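November, Wamley cell, notebook entry, 16:20

The right arm stopped again at cycle 531, same fault as at cycle 200: torque limit on the wrist while closing on a brake pad. No damage that I can find. I pressed stop, wrote down the joint values and left the pads where they were, one upright and one lying at an angle, nearer to the right gripper.

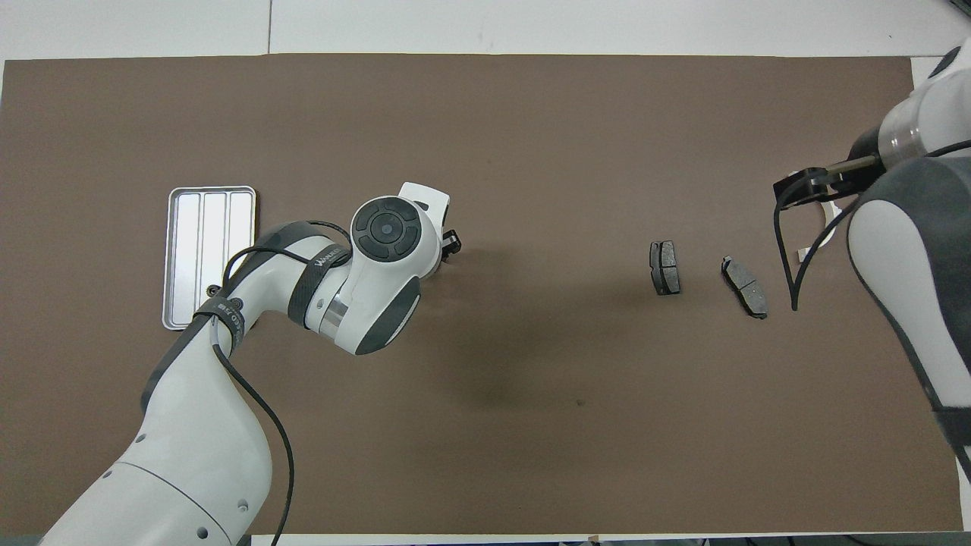

Gitau Mwakyusa thinks the cable is pulling on the wrist, and he would not touch the force limit before we check this. I had wanted to raise it to 580. He is right to wait — a higher limit could only hide the fault.

Tomorrow: free the cable by hand with power off, then 2 slow runs with the right arm only. The Masanja log goes to Brandono after that.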